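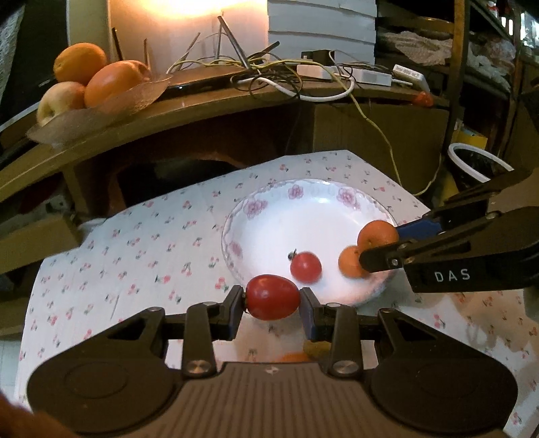

Duplicate files are usually treated as a storage problem, and most of the programs sold to remove them report their results in gigabytes recovered. Piroska Rácz, who maintains the duplicate finder Erar, thinks that is the wrong unit. Her concern is what a program is entitled to call the same. A picture of a red cherry tomato with a white plate behind it, saved once from a camera card and once from an email attachment, is a single picture to the person who keeps it. On disk it may be one sequence of bytes stored under two names, or it may be two different sequences that happen to draw the same red and the same white. Erar deletes in the first case and declines to in the second, and much of the mail Rácz receives is from people who would like it to be less strict.

January · Software · By the utilities desk

Erar began as a script for cleaning up a shared drive at Bosano, where Rácz worked on document storage. The drive had been copied whole during a server change, and the copy had then been left online beside the original. Staff saved to whichever one they opened first. "By the time I was asked to look at it, neither side was complete," she says. "You could not delete the copy, because people had been working in it. You could not delete the original for the same reason."

The commercial tool already licensed there compared file names and sizes. Rácz ran it over a test folder of 2000 files and checked every pair it proposed to remove. She found 107 that were not duplicates at all. Most were spreadsheets built from a common template, padded by the application to an identical size, with different figures inside. "Same name, same size, different contents. The modified dates had been reset by the copy, so they were no help. If we had pressed the button we would have lost the work and had no record of what was lost."

The script she wrote in its place read the files. That is still the core of Erar, although the order of operations has become more careful. The program first groups files by size, which costs almost nothing, as the file system already holds that number. A file with a size shared by no other file is dropped from consideration. Those remaining have a short block read from the start and another from the end, and are grouped again. Only files that still match are read in full and hashed. If the hashes agree, Erar opens the candidates again and compares them byte by byte before it will list them as duplicates.

The last step draws complaints. It doubles the reading for every true match, and a modern cryptographic hash makes an accidental collision so unlikely that most engineers ignore the possibility. Rácz does not dispute the arithmetic. "I am not guarding against the hash," she says. "I am guarding against the time between the hash and the deletion. Someone may have saved the file in between. A disk may return something different on the second read, and if it does, I would like to know before I remove the other copy." The comparison can be switched off for reports. It cannot be switched off for deletion, and she says it will stay that way while she is maintaining the program.

She is similarly firm about photographs. Several competing tools offer what they call similar image search, which reduces each picture to a small signature and matches those that are close. Users ask for it often. Rácz has written a version and uses it herself, but it lives in a separate program called Brouwer that has no delete function. It prints a list. "Similar is a question for a person. An edited picture is similar to the original. The next picture in a burst is similar. A thumbnail is very similar, and it is the one you do not want to keep. I can tell you they are close. I have no way to tell you which one matters."

Metadata is the usual source of confusion. Many photo applications write a rating, a caption or a corrected date directly into the image file. The picture is unchanged and the file is not. A user who has imported the same card into two applications may have two libraries with no byte-identical files between them, and Erar will report nothing to remove. Rácz gets messages saying the program is broken. Her reply is a standard paragraph now, which suggests running the report in its content mode. This skips the metadata sections in a handful of well-documented formats and compares the image data alone. Content mode marks its matches with a different label, and the deletion command ignores them unless each is confirmed by hand.

"People find that tedious," she says. "It is tedious. If you have typed captions into one library for years, I think you would want it to be tedious."

Hard links took up the better part of one release. On most file systems a single file can appear under more than one name with no additional space used. Early versions of Erar counted these as duplicates, offered to remove one, and reported the space as recovered when it had not been. No data was lost, but the totals were wrong, and one backup product that relies heavily on hard links, Cernton, produced reports that were absurd. A weekly set would appear to contain many times the capacity of the disk it was stored on. Erar now reads the file identifier first and treats all names pointing to one identifier as a single entry. Cernton's own folders are excluded by default. Users can include them with an option, and the manual advises against it in the plainest terms she could manage.

Asked about cloud folders, Rácz is less settled. Sync clients commonly leave placeholders on the local disk, which show a full size in the file listing but hold none of the contents. Opening one causes the client to download it. A duplicate finder that opens every file can therefore pull an entire account down over a home connection and fill the disk it was meant to clear. Erar checks the placeholder flag where the operating system provides one and skips those files, listing them at the end as not read. "The flag is not always set," she says. "There are clients that do it their own way, and I find out when someone writes to me with a full disk. I would rather have a proper answer to that. At present I have a list of exceptions."

There is a second difficulty with synced folders. Deleting a duplicate locally deletes it from every other machine on the account, and the client may regard that as a large unexpected change and restore everything from the server. Rácz recommends pausing sync, running the report, moving the duplicates to a folder outside the synced area, and then resuming. Erar will do the move itself. It records each original path in a plain text log stored beside the moved files, and the same log can be fed back to the program to reverse the operation.

Moving is the default behaviour everywhere, synced or not. The delete command exists, but it acts only on files that have already been moved. Rácz borrowed the arrangement from the paper records side at Bosano, where boxes due for destruction were shifted to a separate shelf and left there for a period. "It means you need the disk space before you get the disk space," she concedes. "On the same volume a move costs nothing, so it is only a problem if you send them to another drive."

The question she is asked most often is which copy the program keeps. There is no good general rule, in her view. Oldest is unreliable after any copy or restore. Shortest path tends to favour files dumped at the top of a drive over those somebody filed properly. Erar asks the user to rank folders before it starts, and keeps the copy in the highest-ranked one. If two copies sit in folders of equal rank, both are kept and the pair is listed for review. Users who supply no ranking get a report and nothing else.

Erar has no graphical interface. Rácz has been offered one by outside contributors and has turned it down, mainly over the results screen. A list of pairs with tick boxes and a select all button, she argues, is an invitation to select all. The text report sorts by folder and states how much of each folder is duplicated elsewhere, which she says leads people to work on whole directories. A folder entirely contained in another can be dealt with in a single decision. One that is mostly contained in another needs to be looked at.

Her current work is on archives. A zip file left beside its extracted contents is a common form of duplication and Erar does not see it, as the compressed file shares no bytes with what came out of it. The next version will read inside common archive types and report when every member also exists loose on the disk. It will not propose removing either. She has not decided which of them a person would normally want, and the testers have not agreed with one another.

Until then her advice for a crowded drive is to sort by size and start with the largest files. Disk images and old installers come up first, she says, and those can generally be downloaded again.

Home | Utilities | Storage | Interviews | Archive | Contact

This site uses cookies to remember your reading preferences and to measure visits. By continuing to browse you agree to their use. Accept | Manage settings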